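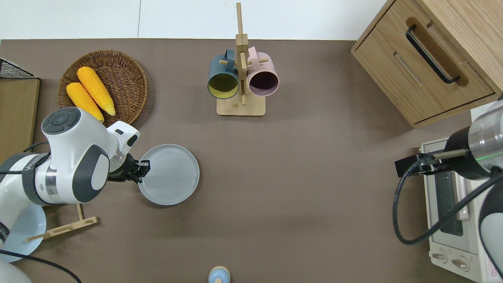

Le maïs dans son panier, les tasses sur leur arbre.

J'ai su que j'allais aimer cette cuisine quand Efe Odukoya a déposé le panier sur la table et qu'il a crié, depuis l'autre bout de la pièce où il était déjà reparti :

— Deux épis ! Il ne leur restait que ça, mais regarde-moi ces grains !

Je les ai regardés. Ils étaient d'un jaune superbe, serrés l'un contre l'autre dans l'osier tressé comme deux dormeurs dans un lit trop étroit, et j'ai ri toute seule. J'avais fait 399 kilomètres depuis Dradach avec une assiette sur les genoux, enroulée dans un pull, et je n'avais qu'une envie : la sortir, lui trouver une place, voir enfin ce que ça donnait à côté des autres.

Car c'était tout notre projet. Une maison pour deux, rue Skemer, et une vaisselle où rien n'irait avec rien. Efe apportait les bleues et la grise, moi la jaune. Ma tante l'avait achetée du temps où elle tenait la caisse chez Gultis, et elle n'avait jamais voulu m'en dire le prix. « Mange dedans, m'avait-elle dit en janvier, c'est tout ce que je te demande. » Elle l'avait enveloppée elle-même, avec assez de ficelle pour amarrer un bateau.

— Et les tasses ? ai-je demandé.

— Déjà pendues !

Elles l'étaient, chacune à sa cheville, sur le petit arbre en bois. La sarcelle foncée avec son intérieur moutarde, c'était la sienne, il l'avait décrété dans le train. La rose pâle me revenait, et tant mieux, parce que le dedans est d'un mauve brun que je trouve magnifique — on dirait le fond d'une confiture de figues. Je l'ai décrochée, je l'ai tournée vers la fenêtre, je l'ai raccrochée. J'ai recommencé. Efe m'a vue faire et n'a rien dit, il était trop occupé à chercher l'endroit exact du petit four. 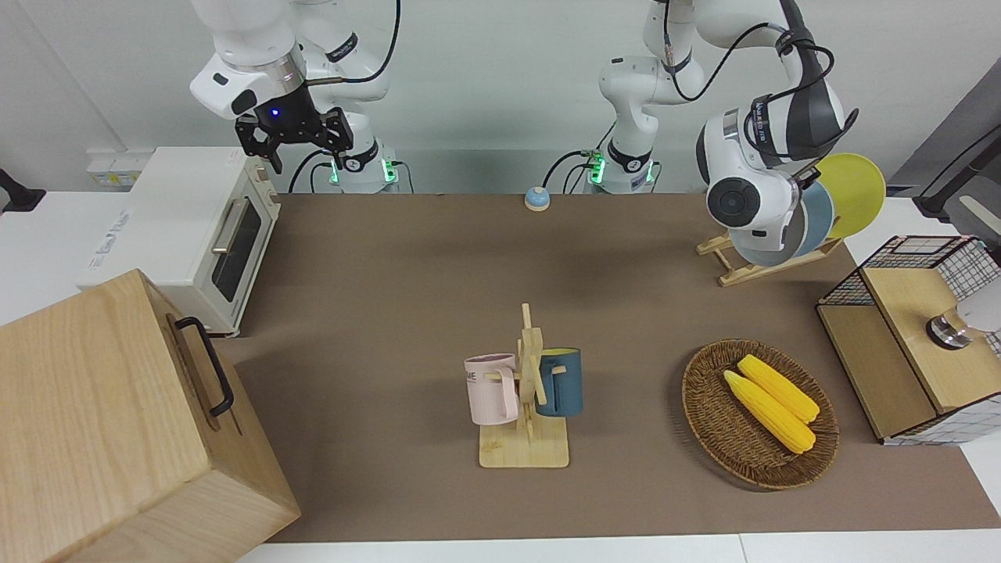

À gauche, avait-il décidé. Tout à fait à gauche, pour qu'on puisse ouvrir la porte sans rien bousculer. Il reculait de trois pas, il penchait la tête, il revenait le pousser d'un doigt. Un four blanc tout bête, avec sa poignée argentée et ses boutons en enfilade, et il le traitait comme un piano ! Il l'avait eu pour 300 couronnes au vide-grenier de la place Mạc, en marchandant tellement longtemps que le vendeur avait fini par lui offrir une chaise.

— Il chauffe ? ai-je demandé.

— Je n'en sais rien. Il est beau, non ?

Il était beau. Je me suis attaquée à l'égouttoir, et là, quel bonheur ! Le bois était clair, doux sous la main, avec des lattes inclinées qui semblaient attendre ça depuis toujours. J'ai posé la jaune au fond, à droite, parce que c'est la plus fière et qu'il fallait bien qu'on la voie depuis la porte. Elle s'est calée avec un petit toc. J'ai appelé Efe pour qu'il entende. Évidemment, il a fallu refaire le toc. On l'a refait quatre fois, chacun son tour.

— Ça sonne juste, a-t-il dit, très sérieux.

— C'est un la.

— C'est un si bémol, voyons.

Nous ne connaissons la musique ni l'un ni l'autre, mais nous avons débattu jusqu'à ce que la bouilloire de la voisine siffle à travers le mur et nous mette d'accord sur autre chose : il était 9 heures du soir et nous n'avions pas mangé.

Il a sorti les bleues de son sac. La première a pris le milieu sans discuter. La suivante lui paraissait bleue et me paraissait grise, et c'est vrai qu'elle change d'avis selon l'heure.
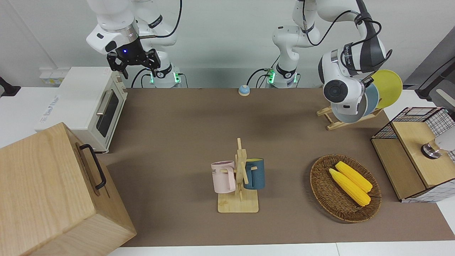 — Grise, ai-je insisté.

— Bleue avec de la fatigue, a-t-il proposé.

J'ai trouvé ça si juste que je l'ai noté au dos du bail. Puis je me suis assise par terre pour voir l'égouttoir d'en bas, avec ses pieds croisés et ses assiettes debout, la jaune qui tire un peu sur le vert quand on s'éloigne, et j'ai pensé à ma tante. Je lui ai téléphoné tout de suite.

— Elle est arrivée entière ?

— Entière ! Elle est derrière les bleues, c'est elle la plus haute !

— Et tu as mangé dedans ?

J'ai regardé Efe. Il avait déjà un épi dans chaque main et il tournait un bouton du four, puis un autre, l'oreille collée contre le flanc.

— Dans 20 minutes, ai-je dit.

— Alors rappelle-moi dans 20 minutes, a répondu ma tante, et elle a raccroché.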